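Chapter 7
A Morning at the Open Day

The hall at Nidden had its doors open by nine on the Wednesday, and by half past there were people three deep along the rope. Most of them had come to see the large arm that stacks crates. It is loud, it moves quickly, and it can be understood from the far end of a car park. This chapter starts at the other end of the hall, at a bench run by a small firm called Drimik, where a much slower machine was working on an old desktop computer.

The bench belonged to Remedios Agbayani, an engineer who has spent most of her working life on taking things apart. Her colleague Adelmo Parisi stood at the screen and talked to the visitors. There were 20 places behind the rope, and a session lasted as long as the job did. A school party from Sakuswood filled the first one.

Parisi began by asking the party how long it would take them to strip a computer down to its parts. Somebody said ten minutes. He agreed that a trained person with a good screwdriver could do it in less, and said that the arm would be slower than that all day long. A few of the visitors drifted off towards the crates at this point. The ones who stayed asked better questions.

The first was why anyone would bother. Agbayani answered it from behind the bench. Old computers come in by the pallet, and no two pallets are alike. Some machines are worth repairing, some are worth keeping for parts, and the rest go to be shredded. Shredding is cheap, but it mixes everything together. A memory module that could have gone into another machine comes out as chips of plastic and metal. If parts can be lifted out whole before the shredder, more of them can be used again – and the work of lifting them out is dull, hard on the wrists and difficult to hire for.

The second question was why it was so hard to get a robot to do it. Parisi turned the screen round so that the party could see the view from the wrist.

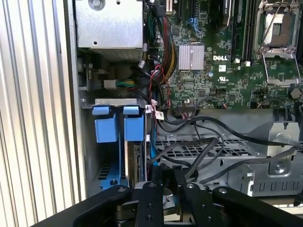
Figure 7.1 The gripper at work over an open desktop computer. Note the cables crossing the lower part of the case.

A person looking into a case like the one in Figure 7.1 sorts it out almost without trying. The green board is the motherboard. The silver fins are a heatsink. The cables are in the way, and they can be moved. For a machine, each of those steps is a separate problem, and the last is the worst. A heatsink has a fixed shape, and the arm can be given a model of it. A cable has no fixed shape. Push it at one end and it may slide, bend or spring back, and it may hide the very thing the fingers were sent to find.

Shiny metal causes trouble of another kind. Bright light on a polished surface can look to a camera like an edge, or like nothing at all. The team at Drimik had tried matt lamps, side lamps and at one stage a bedsheet hung over the bench. Agbayani said the bedsheet had been the best of the three.

Colour helps. Many makers put coloured handles and clips on the parts that a person is meant to pull or press, and the blue handles in the figure stand out well from the grey metal next to them. The same habit that guides a repairer's hand can guide a camera. It cannot be relied on, though, as each maker has its own colours and changes them from one model to the next.

The third question came from a boy at the front, who wanted to know what happened if the gripper squeezed too hard. Agbayani showed the party a tray of connectors with snapped latches. The software, which the firm calls Dumlao, sets a limit on the gripping force for each kind of part, and it had taken 2 winters to arrive at limits that everyone could live with. She passed the tray along the rope and asked for it back.

We shall return to this bench several times. Section 7.1 deals with the gripper and the shapes of fingers. Section 7.2 covers cameras, lighting and reflections. Section 7.3 looks at soft and bendable objects, with cables as the main case, and Section 7.4 at force and how it is limited. Before reading on, open any piece of broken household equipment that has been unplugged and is safe to handle, and write down the order in which you would remove its parts. Keep the list – you will need it for the exercises in Section 7.3.

Contact the publisher | Copyright Sakuswood Educational, all rights reserved | Back to top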